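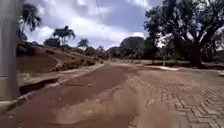
Fig. 1. Mud over herringbone pavers.

Search this guide Go

4. Setting up your Flimik street washer

This is the fun part!

1. Scrape up thick mud with a flat shovel.
2. Screw the hose on hand-tight.

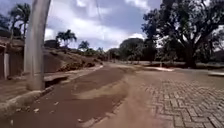 Fig. 2. Curb drain beside a pole.

3. Block nearby drains with the mesh sock.
4. Start low, at 800 psi, and sweep along the joints.

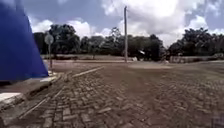
5. Go up to 1,302 psi for stubborn spots. It's so satisfying!

CAUTION: Never aim at loose joint sand.

Last updated 26 April 2022

Related
Winter storage
Vumach hose fittings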